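Wurano: Your Questions, My Answers
Last updated December 2021

I get a lot of mail about Wurano, which is very nice for a game you play with a bowl and a ball! The rule sheet has been downloaded 3,268 times now and the same things keep coming up, so I've put my answers on one page. If yours isn't covered, write to me and I'll add it when I get a minute.

What do I need to play?

One bowl, one ball, one mat, one table. Two players is best, though I play alone all the time while the pasta boils. The mat goes down first, the bowl sits on the mat, and you try to land the ball in the bowl from the far side of the table with one bounce on the way. You get 3 tries and then it's the other person's turn.

Does it matter what kind of bowl?

More than you'd think. You want a round one with a wide rim and a fairly shallow inside. I've tried deep mixing bowls and they make it too easy, because anything that goes over the rim just stays put. A flat soup plate is the opposite problem and will make your kids cry. Mine is white with a tiny bit of blue to it, and I like a pale bowl anyway because a yellow ball shows up so well in it — you can settle an argument from across the room.
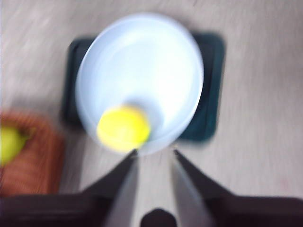 If the ball touches the rim and drops in, it counts. If it goes in and hops back out, it doesn't, and I'm not taking any more mail about that one.

Can I use a different ball?

Sure. Anything small and light that bounces. I'd stay away from golf balls if you're fond of your bowl (I learned this with a bowl I was fond of). Bright colors are easier to find under the couch.

Do I really need the mat?

For casual games, no. But I'd put one down if you have it. A bowl on a bare table creeps a little every time it's hit, and by the end of a game it's somewhere else entirely. I use a dark square one with rounded corners, and it has to be bigger than the bowl so there's some showing at the sides. That border is part of the scoring in the long game, so don't skip it if you're playing that version.

What's the long game?

It's called Teterero, and it's the same thing played to 42 points. A ball in the bowl is worth 3. A ball that comes to rest on the mat is worth one. Anything on the table is worth nothing, and anything on the floor means you go get it. Regular Wurano is played to 28 and you only score in the bowl — no, I can't explain why 28 isn't a multiple of three, it's just where we always stopped. Whoever passes it first wins.

How big should the table be?

Whatever you've got. I'd only say to clear it all the way off before you start, and I mean the salt shaker too. Pushing stuff to one end sounds like it'll be fine and then there's a bounce and you're picking pepper out of the carpet.

My table is shiny and the ball skids. Help?

Cover it! A gray or tan felt cover, or one of those thin foam ones, slows everything down and makes it so much quieter, especially if there's a downstairs neighbor. You'll need to bounce the ball a bit harder on a soft surface, so give yourself a few practice throws. Pull the cover snug right out to the edges, and if your table has cut corners, trim it to follow them so nothing hangs over.

How do I keep a soft surface clean?

Lint roller, then a barely damp cloth.

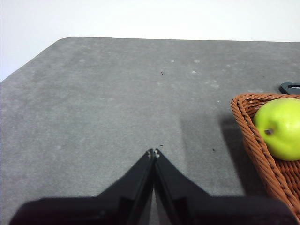 Gray is forgiving about most things but it does hold on to white fuzz, and a roller won't always get every speck. I do a quick pass before people come over and otherwise leave it alone. Don't scrub. I scrubbed mine once and got a worn-looking patch for my trouble. For a smudge that won't budge, let the cloth sit on it for a minute and then dab.

Can little kids play?

They can and they're alarmingly good. Move them closer, let them use two hands, and skip the bounce rule until they ask about it. Very small kids shouldn't have a ball that fits in their mouth, so use a bigger one and a bigger bowl.

Where can I buy a set?

There isn't one! People ask this the most. Shboul here in Gridedthorpe let me leave a stack of printed rule sheets by the register, and they'll help you find a bowl if you ask, but nothing comes in a box. Look in your own cupboard first.

Do you run tournaments?

I ran one in October and had a great time. Another one will happen when I find a room with enough tables in it. I'll post the date on this page, and you're welcome to bring your own bowl as long as both players agree to use it.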